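Trellside planner notes, February

Reran the bathroom map in sim with the new Gavura costmap layer. Same start pose as before, base only, arm stowed. Goal is the far corner by the trash can.

Old layer: planner gave up after 1,197 expansions. It had inflated the half-open door until the free space beside it closed. New layer: path found in 666, no recovery behavior triggered.

Changes:
inflation now scales with commanded speed
door leaf kept as its own obstacle class, no longer merged with the wall
glass panel taken from the semantic mask, depth ignored there

The glass is still the weak spot. With depth on, points land behind the panel and the raytracer clears cells that ought to stay occupied.
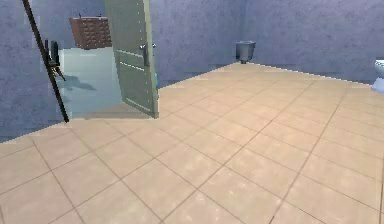

Plan time is 149 ms on the desktop and 170 ms with the logger attached, so the logger stays on for now. Yupin Chaimongkol wants the grout lines checked against the visual odometry. The diagonal grid repeats and the matcher may be locking one tile over. Haven't looked at residuals yet.

To do: rerun with door angle randomized, dump the costmap at each replan, move the pole to a thin-obstacle test. Config is in the Brultness branch, not merged.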